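Okay so I'm finally sorting out how our produce lives in this kitchen. Thread, because I have opinions now 🧵

1/ Everything used to go in one big pile and the long green stuff always ended up squashed at the bottom. So I started with a white bowl, just to see. 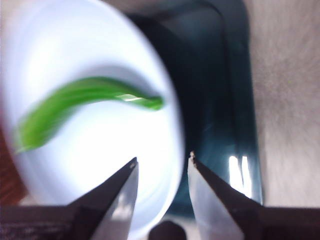

Thulani Shezi replied that a deep bowl is where greens go to be forgotten, and that I should try something flat so I have to look at it every day.

2/ Fair! My bowl record is not great. Two zucchini went soft in there in September and I only noticed when I went looking for a lemon.

3/ So, flat it is. A light blue plate for the long green pepper, with the wicker basket right next to it. I love this blue next to the brown – it makes me want to cook.

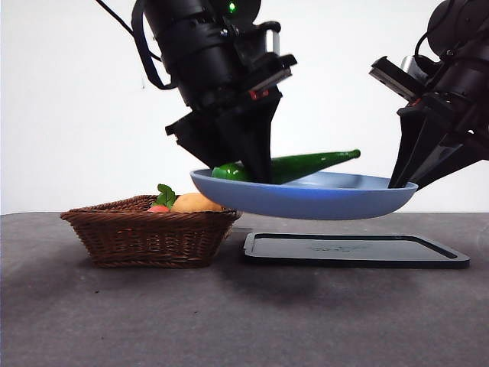
The rule I'm trying is that whatever is on the plate gets used that night. Peppers go in with eggs, or get blistered in a pan with way too much salt (my favorite, don't tell Corina).

4/ The basket is for whatever can wait a bit. Round things, mostly, and anything leafy sits up top so it doesn't get crushed.

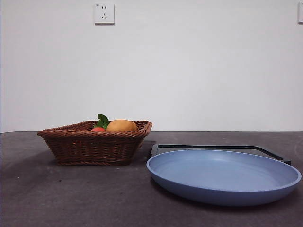
I also want a liner for the basket, a washable one, so if you have a favorite please send it my way!

5/ Next up is the onion drawer. Pray for me – there are skins in there from two apartments ago.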